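Flulby Home and Garden Help
Cleaning and Repairs

Coating coming off an old metal bin, strip it or paint over it?

Posted by saltmarsh_lane, 9/5/18

I was given a grey metal bin that used to hold animal feed. The pale coating inside has worn through to the metal in places and I want to use it for storing onions and potatoes over winter. Do I have to take all the old coating off first, or can I sand the loose bits and paint on top? I have half a tin of Avard metal paint left from the gate. The bin needs to be ready by December.

hob_and_kettle
Just paint it. Mine has been fine for years.

tinsnips131
You don't need to strip it to bare metal, but you do need to get rid of anything that lifts. Old coating that is still gripping makes a perfectly good base. I would not use gate paint where food touches it, though. Check the tin — if it doesn't say it is suitable, leave it for the gate and line the bin with paper sacks.

The order I work in:

Wash it with hot water and washing-up liquid, rinse, and leave it to dry overnight. Feed dust gets into the seams and paint won't stick to it.

Go over the worn parts with a scraper, then 80 grit paper. Wear a mask, and if the bin is old, test the coating for lead before you sand anything.

Feather the edges with finer paper until you can't feel a step with your fingernail. Patches of bare metal between streaks of old coating, as on this sloping panel, all want feathering.

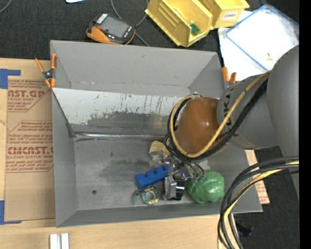

Wipe down with white spirit, then put on 3 thin coats of primer. I use Salik, but any metal primer will do. Leave a day between coats.

quarrybottom
Agree about the sacks. I'd also leave any holes in the floor open — potatoes need air and they sweat in a sealed bin. Keep the light off them too or they go green.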